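**Air station open day, anyone else go?**

**zewditu_g**
Got back from the farewell open day at the Kumsa air station last night and my feet are killing me. They closed the rescue flight after all these years and the whole town turned up – I parked at the school and walked the last bit with everyone else. The march past was lovely. My dad was ground crew there when I was little, so I was a mess before the band even started. Did anybody get a decent spot for the flyover?

**nelu53**
I was up by the fence with my two boys. Great flyover, terrible sound. I couldn't make out one word of the commander's speech, and the guy next to me was repeating it wrong to his wife, which was worse than hearing nothing.

Also I'm going to be the grump here: why are we throwing a party for a closure? Half the people clapping signed the petition against it.

**zewditu_g**
I signed it too! I wasn't clapping for the closure, I was clapping for the crews. You can do both.

**nelu53**
Sure, but the governor's office gets a nice picture of a happy crowd out of it. The contract went to Calteo back in January and I still haven't seen one straight answer on how long they'll take to get out to the islands at night.

**R_Tiwari**
They did answer that at the town meeting, Nelu. Seven minutes longer on average. You can think that's too long (I do), but they said it out loud and it's in the minutes.

My sister sails out of Tretus Harbor and got lifted off a sinking boat 3 winters ago. She went on Saturday-best behavior, shook hands with every crew member she could find and cried on all of them.
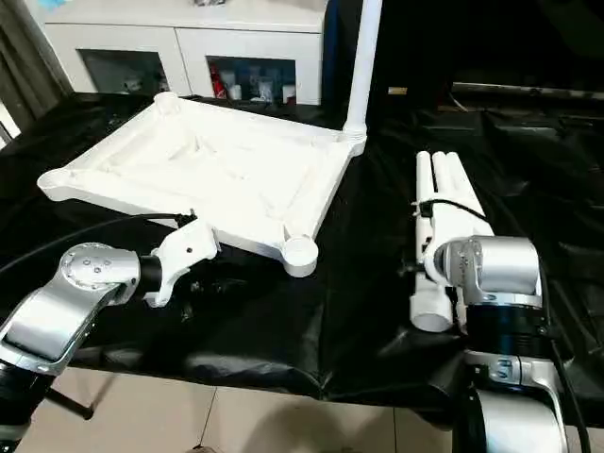

*Photo: Mahlet Mamo*

**mahlet_m**
Rajkumari, I think I met your sister! Blue coat, handing out tissues to other people while she needed them herself? We were in line together for the hangar tour. It was a long wait, but the winch operator who took us through was so good, he let the kids ask anything they wanted and one of them asked where the pilots pee.

**R_Tiwari**
Blue coat, yes, that's her. She's going to love this.

**naima.m**
What did he say about the pilots??

**mahlet_m**
"Before we leave." Ha.

**naima.m**
I have to side with Nelu a little. I work nights at the clinic and the old crews knew us by name. Maybe the new people will be every bit as good, I hope so, but I didn't feel like celebrating and I stayed home. No shade to anyone who went.

**zewditu_g**
None taken. My dad nearly stayed home too. He ended up talking to some guys from his old shift until they started folding up the chairs around them. The program said over 400 people served there, by the way, and he found his own name in the list.

**nelu53**
OK, that's nice. I'll give you that one. Does anyone have a spare program? They ran out by the time we got to the gate and my youngest wants one for his wall.

**naima.m**
Try the Brorkeo bakery, there was a stack by the register this morning.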